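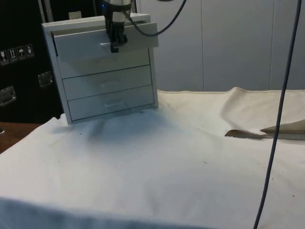

Top drawer open, gripper at the handle.

I went to the Wesalden open day on 09/07/2022 mostly for the drawer demo, and I'm so glad I did! Yuk-lan Fu ran it and took questions the whole time. Small handles are fussy things to grab (I fumble mine at home), so I could've watched this for an hour – my feet disagreed. 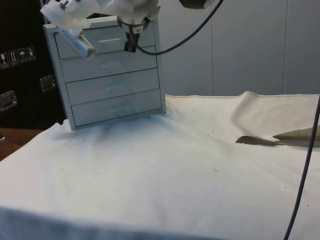
All four drawers shut, with the arm over the cabinet.

My gripes: only 2 stools, and the talk beforehand dragged. Get there early and stand on the left if you can. Four stars from me, and I'd go again in October if they run another.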